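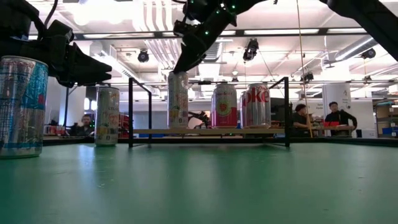
I got back from Gemby late on Sunday and my wrists still hurt, so this will be typed in short bursts.

It was my second track day of the year and the first on the new tires. The last one was in January, when it was too cold to learn much, and I spent most of that day sitting in the van. This time I had seven sessions booked and rode six of them. I skipped the one right after lunch. I was tired, and I have learned to stop when I start missing my braking markers.

Gemby is a short circuit. There is one real straight, then a long right that tightens on you, then a set of left-right flicks that I have never gotten right. The surface was redone over the winter from the last corner to the end of the pit wall, and the bumps that used to shake the bars under braking are gone. The rest is as rough as it was.

I started in the middle group. I thought about the fast group and decided against it, mostly on account of the long right. I run wide there when somebody is close behind me. Vilja Nieminen was instructing for our group, and I asked if she would follow me for a session and then lead me for one. She said my problem was simple. I was turning in too early, getting to the inside too early, and then waiting for the bike to come back to me. She told me to hold the outside until it felt wrong and then count one more beat.

It did feel wrong. The first few laps I was slower and I could hear people rolling off behind me. By the fourth session I was picking up the throttle well before the curb, and I stopped running wide. My lap timer says I was 2 seconds quicker than in January, but I would have been quicker anyway with warm tires, so I can't say how much of that is her advice.

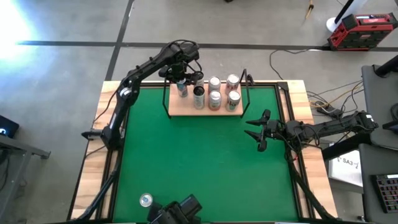 Cans on the wooden tray, one of them in the gripper.

The bike was fine apart from the rear brake, which went soft in the third session. I bled it in the paddock with a borrowed bottle of fluid and it held for the rest of the day. I hardly use the rear on track, but I don't like having a lever that does nothing. The lines are old and I will replace them before the next one.

I had gone down two clicks on the rear rebound the week before, on the advice of a guy at Idell, where I buy my parts. I put one click back after the second session. The bike was slow to settle out of the flicks and it felt like it was still moving when I asked it to turn again. With the one click back it was better. I wrote it down this time - last year I changed things all day and had no idea in the evening what I had ended up with.

Costs, for those who asked after the last post. The tires were 857 for two sets, fitted, and I have used one of them. The rear has one more day in it if I flip it on the rim. Fuel for the bike was 42. I am not adding up the van fuel. Food was a sandwich from home.

A few people in the paddock were talking about the Wundska club series. You can enter the rookie class with a stock bike and a race license, and three of the rounds are within a half day's drive of me. I looked it up last night. It is tempting, but the license course is on the same weekend as my sister's move and I have promised to drive. Maybe next season.

There is one more day at Gemby on the calendar and then one at Kordestani, where I have never ridden. I am told it has a blind crest with the braking zone right after it. If anyone has ridden there on a 600, let me know what gearing you used. I have a 44 and a 45 tooth rear sprocket in the garage and would like to bring only one.

Posted 8/19/24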